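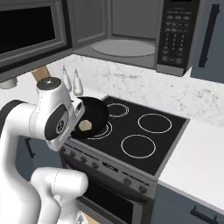

The Year I Ate Breakfast Like My Grandmother

My grandmother fried one egg every morning of her adult life, in butter, with the lid on for the last minute, and she ate it standing at the counter with the radio going. I used to think this was sad. I was about nine, and to me breakfast was something that came with a prize in the bottom of the box.

Last July I moved back to Drandthorpe, three streets over from her old house, and somewhere in the unpacking I decided I was going to do it too. One egg, every day, for 100 days. I am 41 and I had never in my life kept up a morning habit that wasn't hitting snooze, so my expectations were low.

The first week was awful! I broke yolks. I burned the butter, then got scared of the burner and made these pale, wobbly things that slid off the toast and onto my shirt. My neighbor Zineb Shehata came by to return a ladder, took one look at my plate and asked if I was feeling all right. She cooked the line at Olidora for years before her knees gave out, so when she tells you your heat's too low, you turn it up.

What she taught me took all of ten minutes. Take the egg out of the fridge before you make your coffee. Melt the butter until the foam dies down and crack the egg into a cup first, so you can fish out the shell (there will be shell). Then leave it alone. I am a poker and a nudger by nature and this was very hard for me. She made me put the spatula in a drawer.

By the second month I had opinions. I had a favorite bread, the seeded loaf from Fawzy, which sells out by 7 in the morning if the commuters get there first. I'd switched from salted butter to unsalted and back again. I'd tried olive oil for a while and liked the crackly edges, but it didn't taste like her kitchen, and by then that was mostly what I was after.

And I'd started standing up. I hadn't planned on that part. I have a perfectly good table - I carried it up two flights myself - but there's something about eating at the counter with your elbow next to the toaster and the weather report on. You finish in maybe five minutes and you haven't looked at your phone. I think my grandmother, who raised 3 kids and worked the early shift at the Gelon cannery, probably got very few minutes in a day that belonged to her. I'd had it all wrong about sad.

I did miss days. I had the flu in October and lived on crackers, and there was a weekend at my sister's where it was pancakes or nothing. I just tacked them on at the end. My mother, who is strict about these things, says it doesn't count. She also says Grandma used margarine for most of the seventies, and I have chosen not to look into it.

I passed a hundred a while ago and kept going. Zineb comes over some mornings now and I do two eggs, hers with the yolk cooked hard, which I find shocking in a professional. She brings her own hot sauce and takes it home again when she leaves.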